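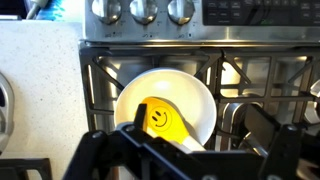 What can a robot do in a kitchen right now? It can pick things up and put them down, slowly, if somebody has spent a lot of time showing it how.

Home Diary Older Newer About

August, 10:40 pm
by the usual diarist

Writing this fast before bed. Feet hurt. Open day at Serden, the robot people out past the Krajewska bakery, doors at 2 and I got there late on account of the bus. Line out front already. Sticker on your shirt, sign the sheet, keep your bag on your front please.

Kitchen demo first. Didn't plan it that way, it was just the room with the shortest line. A real kitchen more or less, gas range, speckled counter, and the arm working over the stove. Bowl sitting up on the grates, yellow spoon in it with a smiley face. Black gripper down around the both of them. I had expected big and shiny. It's narrow, matte black, fingers like flat plates, and it goes in so slow you start leaning with it. Whole room leaning. Kid next to me whispering go go go.

The job was: spoon out of bowl, spoon on counter, bowl off stove. Then put it all back and do it over. I watched 8 rounds. Could have watched more, they move you along.

Things I wrote on my hand:
- it waits. Comes down, stops, thinks, comes down some more
- the small camera rides on the wrist so what it sees is its own fingers plus whatever's between them
- bowl is harder than spoon. Shiny. Light jumps around on it
- they want 800 tries at this one job before they move on to the next. They were at 300 when we came in

300! For a spoon. I said that out loud and the woman running it laughed and said ask a parent. Fair enough.

Round three it dropped the spoon and everybody went ohhh. Round five it got the spoon and then just sort of held it there over the stove like it forgot what it came in for. I do that. Stood in the pantry yesterday a full minute for no reason.

Somebody asked was the gas on. No, shut off at the wall for the day. Somebody else asked could it cook an egg. No. Could it crack one. Also no, and from her face I'd say they've tried.

I asked how it knows which end of the spoon to go for. Long answer. What I got out of it: it doesn't know about ends, it's seen people steer it there enough times that it goes there too. Then they let us steer. There's a handle thing you hold and the gripper copies your hand. Went up, gave it a squeeze, overshot, bumped the rim of the bowl. Loud clink. Second go I had the spoon for maybe a second. Much harder than it looks, your hand wants to feel something and there's nothing to feel. My shoulder was up by my ear the whole time. Respect to whoever does that all day.

After that the Nadeck hall, wich was the big one, carts driving themselves up and down between shelves. Loud, fast, didn't care for it much. They beep at you. One got stuck behind a trash can and sat there beeping untill a guy moved the can. Got a pen from the table. Pen doesn't work.

Kulance had a booth near the exit, folding towels, but the line was nuts and it was getting on for five and I hadn't eaten. Looked over people's shoulders. Saw half a towel get folded. Can't say about the other half.

Coffee in the tent was free and bad. Roll was good, pretty sure it came from Krajewska, had that same crust. Took a second one for the bus.

Things I keep going back to. How quiet the kitchen room was. You'd think folks would talk over it but no, everyone watching a spoon. And the woman resetting it every time, spoon back in, turn the bowl a little, step back, press the button. She moves the bowl to a different spot on purpose, a couple inches over, so it won't just learn the one place. Hadn't thought of that. She must have done it all 300 times, or her and whoever has the morning shift.

Would I have one at home? Not yet. I could wash that bowl, dry it and put it up in the time it takes to get down to the rim. But for somebody whose hands shake, slow might be fine. Mom took forever with a spoon the last couple of years and we all just waited and it was fine. Thought about that on the bus.

They do it again next August. Go earlier. Eat first. Wear the other shoes. Get in the towel line before anything else.

Set alarm. Dentist in the morning, forgot about that completely.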